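4.2 What people told us about wearing contact lenses

I should say first that I've worn contacts since school, so I came to these interviews with plenty of opinions of my own (and a drawer full of half-used solution bottles). Hülya Ekinci did the first round of coding without me for that reason, and Man-lok Sin went over the bits where she and I disagreed.

Of the 428 people who started the survey, 408 got to the end, and 21 of those came in for a longer chat at our Ellham site. The thing that came up again and again was comfort late in the day. Dry eyes, itchy eyes, that horrible gritty feeling on the bus home! More than 8 of our interviewees kept a pair of glasses in their bag for exactly this, and one had a spare pair at work, another in the car and a third at her mum's.

I was surprised by how little anyone talked about looks. We'd asked about it quite directly (see the July question list), and most people shrugged and said they liked themselves fine in specs. What they did mention was rain, steamed-up lenses over a cup of tea, and being able to buy cheap sunglasses on holiday. Several had gone back to glasses for months at a time and then drifted over to lenses again for a wedding or a new gym class.

Money was a sore point too. People on a monthly plan mostly couldn't tell us what they paid, whereas the ones buying box by box knew it to the penny and were happy to moan about it. We pick this up again in 4.3, where the Bukau answers look rather different.

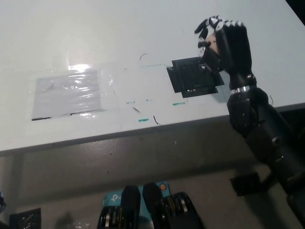 Figure 3. Black robot hand with white-tipped fingers, raised above a white tabletop.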